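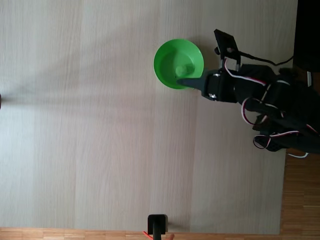

Small arm at the green bowl, on the pale board

Buying a second small arm for a community workshop – what should we budget for?

Posted by Plostton Workshop, 19 May 2025

Hello everyone. I look after the equipment list for a small community workshop in Plostton, and we've been running one little desktop robot arm for our beginners' evenings. It's the usual sort of thing, black brackets and hobby servos, and people practise with it on a big pale board with a green plastic bowl that has a peg in the middle. It has gone down so well that there's now a queue for it, and we'd like a second one in time for our August sessions.

We've been given £800 to spend, and I'd very much like to spend it sensibly. I've been looking at the Favden kit, which comes in pieces and would leave us a fair bit over, and the ready-built Caputo, which would swallow nearly all of it. A couple of our members are keen on Sketine arms as well, but I can't find one for sale in this country at the moment and I don't fancy sorting out import charges.

My worry is everything that isn't the arm. Last time I forgot the power supply altogether and we had to wait for one, with a room full of disappointed people (and rather a lot of biscuits). What do you put on the list besides the arm itself? And is a kit a daft idea for a group where most people have never held a screwdriver in anger?

Boxwood_Lane

Lovely to hear it's going well! We were in much the same spot a couple of years ago and went for the Favden kit, and I'd do the same again, with a few warnings.

Building it took us three evenings. One of those was lost to a servo fitted the wrong way round, so I'd put aside more time than the leaflet suggests and start well before August. The good side is that by the end we had several people who knew how the thing went together, and that has saved us a lot since. When a servo goes (and the one at the gripper is usually first, it takes all the knocks) somebody just gets on and changes it.

As for the money, I'd keep a quarter of it back from the start and pretend it isn't there. Out of that I'd buy three spare servos of the size used at the gripper, a decent power supply with a switch you can reach in a hurry, and spare servo cables in a couple of lengths. Cables matter more than you'd think. Yours has those loops of red and white wire hanging off it and ours is the same – they need enough slack for the arm to turn, but a loop that hangs low will catch on something sooner or later. A bag of soft ties costs next to nothing. Don't pull them tight, and move the arm slowly through its whole reach by hand, with the power off, before you trim the ends.

I'd also budget for a second board and a few more bowls and bits to practise on. Two arms sharing one board sounds thrifty, but we tried it and they spent the evening in each other's way.

Do ask the seller whether spare gripper fingers come separately. Ours has a pointed one a bit like yours, and I wish I'd ordered another with the kit and saved the postage.

tinpot72

Get the Caputo. Life's too short for building kits.

Marrow & Sons

I wouldn't go quite as far as the post above, but there is something to be said for ready-built if your helpers are stretched. Ours was out of the box and moving in 2 hours. The snag is what you've already spotted, there'd be very little left for spares, so you could ask whether the people who gave you the money would let you claim for those next year.

One thing I haven't seen mentioned is clamps. Check what thickness of table the base will grip before you order, and take a tape measure to the actual tables you'll be using. I didn't, and we ended up buying a new worktop.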